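We use cookies to remember your settings. Manage preferences | Accept all

Filed under: Workspace Guides > Desk & Table

Section 4. Setting up a shared reading table

The Drolari desk guide promises a tidy table in 20 minutes. We doubt it. Danai Kouris timed nothing when she wrote the first version, and neither did we.

1. Clear the table and lay the cloth. A printed grid is supposed to help you line things up. It helps until the cloth ripples, so smooth the corners first.

2. Sort books by size, largest at the bottom. Sorting by subject looks clever and gives you piles that slide.

3. Put one stack at the back, parallel to the edge. Put the second on the left, facing whoever sits opposite.

Note: The Clultura edition says to keep every cover facing the same way. Fine for a shop window, less use when two people share the table.

4. Stand the pen holder toward the front, within reach of both seats. Markers go in the holder, caps on.

Caution: Mesh holders are sold as stable. Overfill one with markers on one side and see for yourself.

Back stack and left stack, with the ROS book and the road map cover on top: 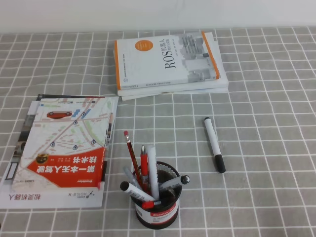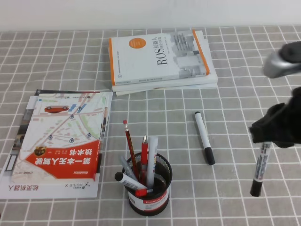

5. Check the table at the end of the day. Any marker left on the cloth goes back in the holder. Uncapped ones will bleed through, whatever the cloth's label claims about stain resistance.

6. Straighten the stacks only if they lean. Kosmas Giannakopoulos wanted a daily realignment step here. We left it out and have had no complaints.

For drawers and trays, go to Section 5.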